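Nunbridge Kitchen Set: fetching and putting away drinks

Maintained by Karlijn Van Acker
Last updated: May 27, 2024

What this is

A collection of short recordings made in the Nunbridge room. Each one covers a single job with a drink: taking a bottle out of the fridge, setting it on the table, or putting it back on a shelf. There are 67 recordings in this release. The earlier Prenov set, which covered cups and bowls, is kept separately and uses different file names.

The room

The furniture is a white table against a plain wall and a grey fridge at its right-hand end. The table narrows towards the fridge, so the usable strip on that side is tight. Please bear this in mind if you plan to add a tray or a second row of items. The top has a few smudges and a small scuff towards the left. These have been left as they are and should not be edited out.

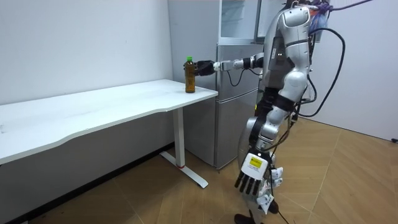

Bottle with green cap at the fridge end of the table, upper compartment open.

Bottles

Bottles are listed in items.txt under a short name, with the colour of the cap and of the contents. Labels are not recorded. If a bottle is replaced by one with a different cap, it gets a new short name, even when the shape is the same.

Fridge

Only the upper compartment is used. The two lower fronts stay closed in every recording. The door column in the index says "open" or "shut" and refers to the upper door at the start of the recording.

Folders

fetch/ bottle moved from shelf to table
return/ bottle moved from table to shelf
place/ bottle moved along the table
notes/ one text file per session

Known problems

Recordings 3 and 5 in place/ have the wrong bottle name in the index. The notes are correct. Session 4 has no entry for the door.

Planned changes

The Beyene shelf inserts will be added in August and will get their own folder. Tudodton naming stays in use until then.

Corrections go to Karlijn, with the folder and recording number in the subject line.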